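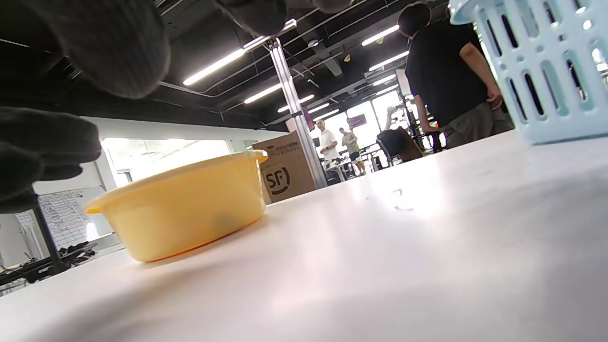
Sock season has opened at my place. I own 17 socks that match nothing, including each other, and May is when I deal with them. The method is simple and came down from my aunt in Warville: one tub for things with a future, one basket for things without. So there's a yellow plastic basin, a light blue basket with slots in the sides, and a white table with a few scratches on it that I have decided not to be upset about.

The basin dates from 1997. It has outlived two apartments, a marriage (not mine) and the Papadakis hardware store where it was bought. It has never once been asked to hold anything nice.

Rule 1: if you have to say "I could wear that for painting," it goes in the basket. I own enough painting clothes to redo all of Rirbridge and I have never painted so much as a shelf.

Rule 2: black clothes get sorted in daylight. Under a bulb at 11 p.m. everything black is the same garment, and you will find out at work which one it was.

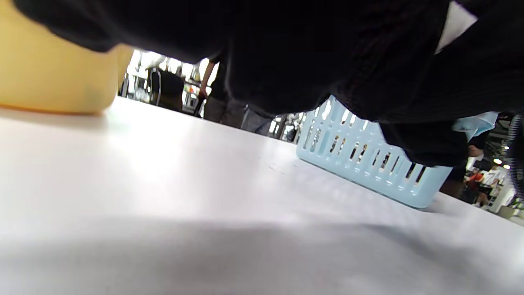
Black laundry, blue basket, yellow plastic. Progress, allegedly.

Someone in the replies wants to know why I don't fold things as they come out of the dryer. I would also like to know that.

My neighbor Achilleas Ververidis swears by the Dreven fold, where a shirt ends up the size of a paperback and stands on its own. I tried it. Mine lies down and thinks about its choices.

Current standings: 2 socks reunited, the rest still pretending they've never met.

Stopping for coffee. If I'm not back by 4, the basket can have all of it.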